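Maltberg Sorting Room - progress note, December
To: Svenja Lammers
Re: second installment, what we did with it

Svenja, quick one, sorry, writing this between two calls. The longer version comes with the receipts. Headings are the ones from your form, more or less.

Where we are
Room is in use. Walls done, the wood-look panels went up in the end and not the paint, Breson had them in stock and the price came out the same. Warm brown, vertical grain. Everyone who comes in comments on them. White table is in and level. Took 2 goes to get it level, floor in that corner slopes more than the survey said.

Bins. We dropped the grey stacking crates from the original application. Too deep, you couldnt see what was at the bottom and people just tipped them out. Open plastic bins now, different colors, lined up on the table so that whoever is on shift sees all the containers without lifting anything. Cost is under the line for "storage, small" so no budget change needed.

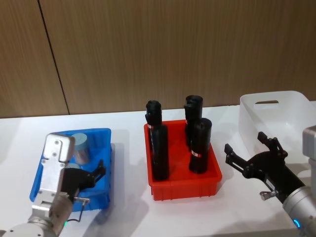
The color rule took longer to agree than the buying did. First version went by customer, which fell apart as soon as Fröhlich and Busham both sent in mixed boxes. Second version goes by type of container. Pale ones to blue, black ones to red. Short enough to remember, and we took the laminated chart down again. Third bin stays a buffer for whatever needs a decision, gets cleared at 16:00. That part is not working well yet, see below.

Stock
Fröhlich returns are up to date. Busham is behind, their last delivery came with no list at all and we had to write our own. Total for the period is 1000 pieces through the table, which is the number in your milestone, so please tick that one. Lids counted together with their containers, same as last time.

Lids are the slow bit. Some come back on the wrong body and we've gone back and forth on whether to strip everything and re-match or leave it. For now we leave it.

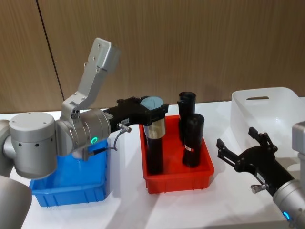 Sorting rule for the odd ones, as you asked for it in writing: we go by the body and ignore the lid. So a black cylinder with a pale light-blue top counts as black and belongs in red, even if the top makes you think blue. Same the other way round. New people get this wrong the first morning and then they have it. It goes on page one of the handover sheet, which is still a draft.

Not done
- Buffer bin. It fills up and the 16:00 clear gets skipped when the afternoon is short. Trying a midday clear as well from next month.
- Labels for the shelf side. Ordered, wrong size came, reordered.
- Handover sheet, see above. Needs one more read by someone who hasnt worked here.
- Lighting over the table. Fine in the morning, shadows later on. Breson quoted, too high, asking elsewhere.

Money
On budget apart from delivery charges, which were charged twice by mistake and are being refunded. Have asked for it in writing. Panel fitting came in under, would like to move the difference to lighting if you agree. Need a yes or no on that before we order.

Next
Finish the Busham backlog, get the lights sorted, send you the sheet. Receipts to follow in a seperate mail, the scanner is playing up again.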